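July 10, 2023
By the Home & Counter columnist

I have been cleaning the same kitchen for a good many years now, and if you will let me go on a little, I would like to say a word in favor of the marble pattern. I don't mean marble. I have never owned any and I don't expect to. I mean the look of it, the cream and white with a bit of tan wandering through, on whatever sort of panel you can afford.

My sister-in-law thinks this is a kind of fibbing. A counter, she says, should look like what it is. She has a plain gray top from Fesero, and it's very handsome for as long as it takes somebody to make toast. Then every crumb stands up and waves at you! Mine, which came from Rullby and cost $304 cut to size, hides a crumb until I'm good and ready to deal with it. I think that is a kindness in a surface, and I don't see why a kindness has to be quarried.

The other thing I love is what it does for anything dark. Most of us own at least one black appliance – they seem to come in black whether you ask or not – and in a room of dark cabinets they sink into the general gloom. Put that same black door and tinted glass against pale veining and it looks chosen. 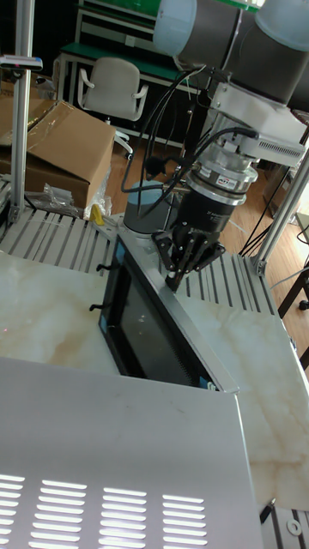 Dark glass and a black frame, set into cream and white veined panels.

I would go further and say that setting an appliance into the work surface suits this pattern better than any other. A cutout in a solid color shows you every wobble of the saw. Soft veining is more forgiving, and a strip of silver metal trim along one side looks perfectly at home next to it. When we had our kitchen done, the young man from Zumora wanted to sell us matching edging, stone-look all the way round, and I'm glad I held out for plain metal. It wipes down with a damp cloth and it doesn't pretend to anything. (Yes, I know what I said about pretending. I am allowed to like both.)

Now, there are limits. I would not put the pattern on the counter and the walls and the floor, as the Gu showroom did last December, where I felt I had wandered into a very large bar of soap. And do spend some time choosing the sheet. Faint veins age well. The bold ones, the big gray lightning bolts, get tiresome by the second winter, and you'll start seeing faces in them while the kettle boils.

If you have $500 and a tired kitchen, change the tops before you touch the cabinets.

COMMENTS

crumbsandall: Seven years with mine and I still like it. I do lose white buttons on it, though.

Porchlight: Team sister-in-law. Plain gray forever.

tansy_b: Did the metal trim scratch at all? Ours went dull by the sink.

Contact us | Copyright 2023 | Back to top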